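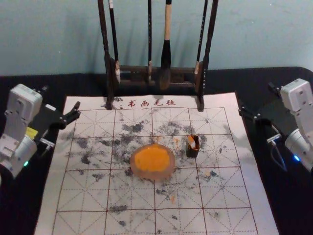
Photo: Morfudd Price / Kovent

About the Calligraphy Cell

Kovent is a robotics workshop in Clarkport. We build, maintain and repair two-armed work cells for schools, museums and research groups, and we keep a small number of cells of our own for training and long-term study. The Calligraphy Cell, in Room 313 of the Lolham Building, is the one most visitors ask to see.

The cell was proposed by our founder, Fikri Chong, who wanted a task in which small errors of position would be plain to anyone looking at the work. Brush handling met that need. A brush has to be taken from its hook and returned without disturbing its neighbors, and the handles differ a good deal in thickness. The cell has been in service for 2,000 hours and is cared for by a staff of two.

How the cell is set up

The table is dressed in black and stands against a plain wall. A carved wooden rack at the back of the table holds the brushes, and a felt practice mat printed with red grid squares lies in front of it. One arm works from each side, and each carries a black gripper.

Setup follows a written procedure and takes 70 minutes from a cold start. The technician first inspects the arm mounts and cables with the power off. The rack is then placed and the mat laid with its printed heading toward the wall. Both arms are brought to their rest positions one at a time, at low speed, with a second person at the stop button. The grippers are opened and closed through their full travel before anything is placed between them.

The rack position is checked again at the end of setup. A shift too small to notice from a chair is enough to make a gripper close beside a handle, and moving the rack by hand is quicker than teaching the arms a new position.
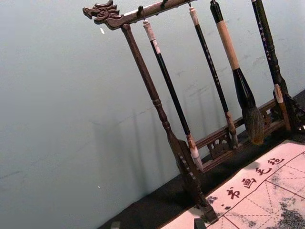
Wayne Perron
Head of Cell Maintenance, Kovent

Routine care

Each session ends with the same short list. Fingertips are wiped with a damp cloth and dried. Brushes are rinsed, shaped and hung with their tips down. The large brush holds far more liquid than the others and is given extra time on the hook before the next session. The table covering is pulled flat, as a fold under the foot of the rack will tilt it.

The felt mat is treated as a working surface and is expected to mark. We replace it when the printed grid can no longer be read clearly through the stains, or when the felt has stiffened enough to lift at a corner. Spare mats are kept in the cabinet beside the door.

Once a month, Afaf Nasrallah, our cell technician, examines the cables along each arm for wear and compares the grip force on both sides against the values in the cell log. Any difference between left and right is corrected the same day. 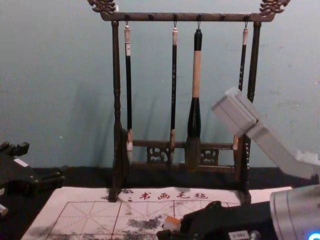 Gripper faults account for most of the repairs we make on this cell. Ink and felt fibers work their way into the finger slides, and the first sign is usually a slow or uneven close. The gripper is removed at the wrist, cleaned on the bench and refitted, after which the full setup procedure is repeated. We do not adjust software settings to make up for a dirty slide.

Wrist repairs are less common and are carried out by two people, one of them supporting the arm throughout. After any repair at the wrist, the cell runs at low speed for one full session. The log entry is signed by both people and stays open until that session is complete.

Training and visits

Staff from our partner workshop in Abu Hammour train on this cell each January before taking charge of their own. Courses are led by Deirdre Daly and cover setup, daily care and gripper removal. Places are offered first to organizations that already operate a Kovent cell.

Visitors are welcome in Room 313 by appointment and are asked to remain behind the floor line while the arms are powered. Requests may be left at the Lolham Building front desk.

Page last reviewed December 20, 2024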